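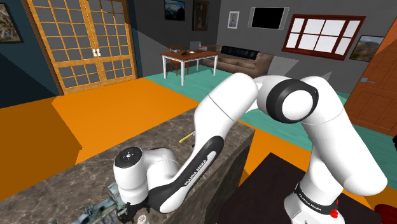 News > Press releases > Events

Plavura opens its doors for a public day of simulated household robotics

GURNSIDE, Jun 14, 2021. Plavura, the home automation software company, today announced that it will hold its first public open day at its Gurnside premises this October. Visitors will be able to watch the company's engineers prepare and run household tasks in simulation, and to try several of them at a desk of their own. The work on show centres on the kitchen, where a rendered Franka Emika arm reaches over a stone counter with a dining table, a sofa and a television in the room beyond. Each task is set in a complete home of this kind, so that the software has to deal with furniture, doorways and changes of light as well as with the object it has been asked to handle.

The open day follows a smaller demonstration given this spring to 29 invited guests from local schools, housing providers and care services. Comments from that session have shaped the public programme. Several guests asked for more time at the desks and for a plainer account of how a task is judged to have been completed, and both requests have been met.

Plavura will present the day jointly with Ververidis, the design studio that draws up the interiors used in its simulated homes. Members of the studio will explain how a room is put together, from the floor plan through to the surfaces and the smaller items left out on worktops. A display in the entrance hall will show early drawings beside the finished rooms.

"People hear a great deal about robots in the home and seldom have the chance to see how the work is done," said Areti Sfakianakis, Head of Public Programmes at Plavura. "Most of our engineers' week is spent on ordinary things such as a spoon at the back of a counter or a bowl that has been put down in an awkward place. We would like our neighbours in Gurnside to come and look at that work closely, and to put difficult questions to the people who do it."

The programme is arranged around 2 main sessions, one in the morning and one in the afternoon. Each begins with a short talk and continues with a live demonstration on the large screen in the ground floor studio. Engineers will set up a kitchen task from the beginning, run it, and then change the position of objects and the lighting before running it again. Attempts that fail will be shown in full and discussed with the audience.

Between the sessions, visitors may use the practice desks, where a simulated arm can be guided by means of a hand controller. No previous experience is needed. Staff will be present at every desk, and a quieter room will be set aside for those who prefer to take part away from the main hall.

The demonstrations will run on Basura, the company's task library, which at present contains 197 household tasks. The library covers picking up, putting away, opening, closing, wiping and sorting, and each task can be placed in any of the rooms supplied by Ververidis. A selection will be made available to schools and colleges after the open day, together with teaching notes written for pupils aged 14 and over.

Plavura has also confirmed a grant of £3,000 to help schools and community groups in the Gurnside area with the cost of travel. Applications may be made by any registered school, college or charity, and will be considered in the order in which they are received. Groups that were unable to attend the spring demonstration will be given priority.

Admission is free of charge, but places must be booked in advance. Children under 12 should be accompanied by an adult. The building has step-free access throughout, and a hearing loop is fitted in the ground floor studio. Visitors who require other arrangements are asked to mention them when booking. The date, the full timetable and booking details will be published on the Plavura website later in the summer.

Notes to editors

Plavura develops software for planning and testing household robot tasks. It is based in Gurnside.

Ververidis is a design studio working in interior modelling for simulation and training.

Interviews with Areti Sfakianakis and members of the engineering team can be arranged through the Plavura press office. Press places at both sessions are limited and should be requested separately from public bookings.

Shares 29 | Comments 2

Newsroom | Events | Schools | Careers | Contact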